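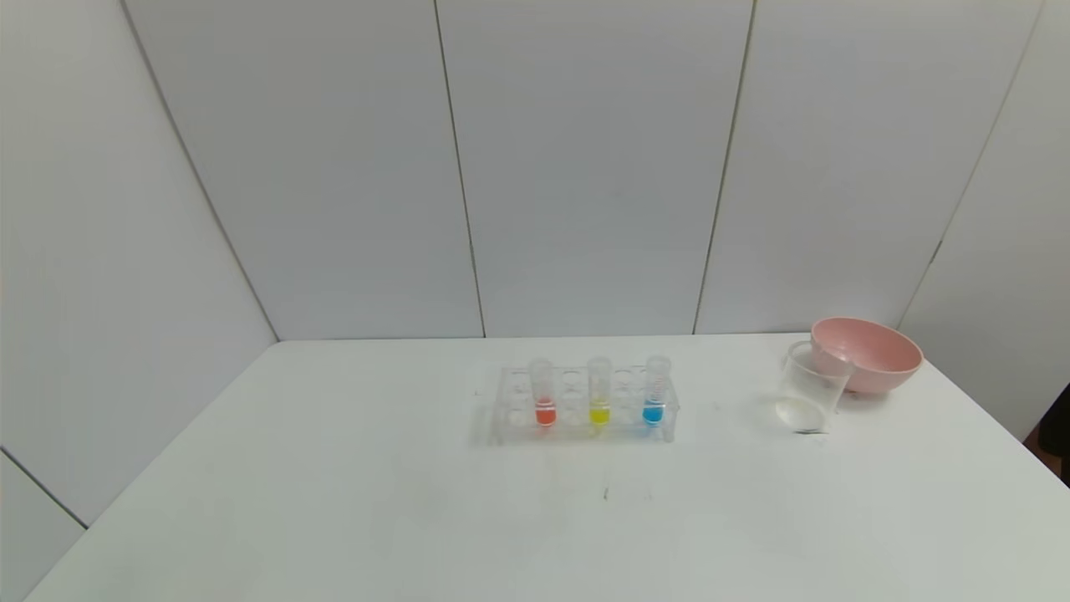 It took me most of March to teach a pair of mechanical hands to pour coloured water out of a test tube, a thing my niece mastered in the bath before she could talk.

I should say how this works, for those of you who come here for the allotment posts. I stand at a desk with a set of levers and grips. Whatever I do with them, the arms at the other table copy, a fraction of a second later. Every movement gets recorded, and when there are enough recordings the clever people at Oltmont feed them to the machine, which then has a go on its own. I am the example to be followed. My old school would be surprised.

The job is called Huvlow, after nothing as far as I can find out, and it goes like this. Lift a tube out of the rack, tip it into the measuring cup, put the tube back, move on to the next colour. The bowl is for slops. Written down it looks like something you could do while on the phone to the bank.

The first trouble is that you can't feel anything. When you pick up a tube yourself, your fingers know straight away whether they've got it. Through the levers you get a view and your own optimism. I spent my first morning squeezing thin air just to the left of the blue one, with great conviction. Then I went too far the other way and pushed the whole rack along the table like a small tram.

The second trouble is that nearly everything on the table is see-through. Clear tubes, clear rack, clear cup. I asked whether we could have a rack in some sensible colour, say brown, and was told that the point was for it to be hard. So the liquid is what I steer by. Red, yellow, blue, with a bit of each in the bottom of the tube, and I aim for a spot well above where the colour stops and hope there's plastic there.

Anel Ntuli, who sits at the next station and has done this for two years, watched me for a while and then told me to slow down on the way in and stop slowing down on the way out. I'd been creeping through the whole thing like a man carrying soup up a ladder. The trouble with creeping is that the machine learns the creeping as well. Every wobble, every pause while I scratched my nose, every little "oh no" of the wrist goes in with the rest. They ran an early version trained mostly on me and it stopped dead above the rack for 3 seconds before each grab. I knew exactly what it was doing. It was having a think, in my style.

We throw out the bad runs now. By last Wednesday I had 716 in the log and nearly 130 of those marked as no good, mostly spills, plus one where I put the yellow back so firmly that I was asked to have a sit down.

My best streak is 14 clean ones in a row. Anel's is a good deal longer and she doesn't bring it up, although it is written on the whiteboard in green.

Next month it's lids – screw-top ones, from a box marked Pasuvham that I have been told not to open yet. I've been practising on the jam at home with my eyes half shut. The beans, for those who asked, are in and doing fine.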